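Towels, again

After last month's bit on tea stains I had more mail about towels than anything else I've put in this newsletter, so towels it is. Sorry to those of you who came for the slow cooker recipes (they're back next issue, I promise).

My own habit for years was to chuck everything over the nearest bar in a wad and walk off. Then you come back in the evening and the middle's still damp, the edges are stiff and the whole thing smells like a gym bag. These days I fold the towel over the rail once, with the two ends hanging at more or less the same length, and pull the bit on top flat with my fingers. Takes a moment! Fluffy ones need it most, as the loops love to bunch up wherever they get pinched. And please skip the fabric softener – I gave it up in January and my old blue towels drink up water again like they did when I bought them.

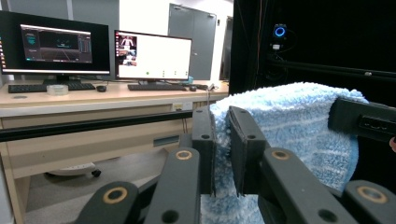

Judite Paiva wrote in to say that she hangs hers by the short end with 2 pegs and never over a bar, that a folded towel takes all day to dry at her place in winter, and that anyone with a small bathroom should try it before buying a bigger rail. Fair enough, Judite. I tried it on Sunday and the towel did dry nicely, but I've only got the one short rail and my lot go through them faster than I can peg them.

Now, the small ones. Hand towels and kitchen cloths live in a jumble at our house, or did until I started folding them flat on the table before they go anywhere near a shelf. Fold in half, smooth it out, and if there's a hanging loop leave it poking out at a corner so you can grab the cloth by it later. Stripes are handy too, because you can line them up and see straight away if you've gone crooked (I usually have).

Wire racks are my favourite thing for keeping them in. Air gets through, you can see what colour you're pulling out, and they weigh next to nothing when you want to shift them for a wipe down. I keep 6 cloths in mine and the rest go in the cupboard. Any more and they get wedged in and nobody puts them back properly, me included.

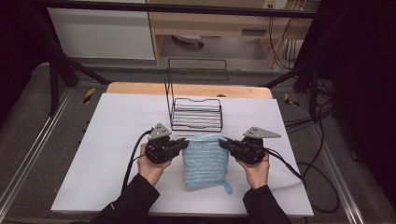

Striped cloth folded, loop left out at the corner, with the wire rack behind.

Vicente Sosa has asked about getting the grey out of white flannels. I've got 3 methods soaking in buckets in the laundry and will report back next issue.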